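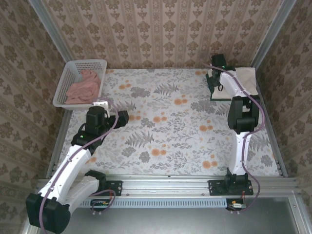 Folding Hand Towels from the Basket

A basket of clean towels gets wrinkled fast if it sits. This page covers how to take towels out of a basket one at a time, fold them to the same size, and stack them so they fit a narrow shelf. A load of 15 hand towels takes me 8 minutes, and I am not quick.

What you need

A basket with the clean towels in it
A flat surface with room for one towel laid open
A mat or pad to stack on, a little bigger than a folded towel
A shelf measurement, if you want the stack to fit

Set up

Put the basket at the back left of the surface and the stacking mat at the back right. Keep the middle clear. If you are left-handed, swap them. A plastic basket with holes in the sides is better than a solid one, as towels that are still slightly damp can air out in it. A thin cloth over the table is fine, but pull it smooth first or you will press its creases into the towels.

Fold

1. Take hold of one towel near the top of the basket and lift it straight up. If a second one comes with it, let that one drop back.

2. Find two corners on a short side. Shake the towel once and lay it down with the short sides at left and right.

3. Smooth it from the center out with a flat hand. Turn the care label so it faces up and is nearest you.

4. Bring the right side over to meet the left. Line up the corners before you press the fold.

5. Fold the long way in thirds: near edge up, far edge down over it. The label should now be hidden.

6. Slide a hand under the towel and move it to the mat, with the rounded fold facing front.

Repeat until the basket is empty. Put pink and other colored towels in one stack and cream or white ones in another if you wash them separately.

Checking the size

A towel 80 cm long comes out 40 cm long after step 4. If your shelf is shallower than that, fold in half once more after step 5. Bath towels that are 132 cm long need the extra fold on nearly any shelf.

Common problems

The stack leans. Turn every other towel so the thick folded side faces the back.

The edges do not meet. Older towels shrink unevenly along the woven band. Match the corners and let the middle bulge a little.

The towel feels damp in the folds. Open it up and hang it for an hour. Do not put it in the middle of a stack.

Thanks to Ritva Miettinen for the note on turning alternate towels.

Last updated 30 May 2022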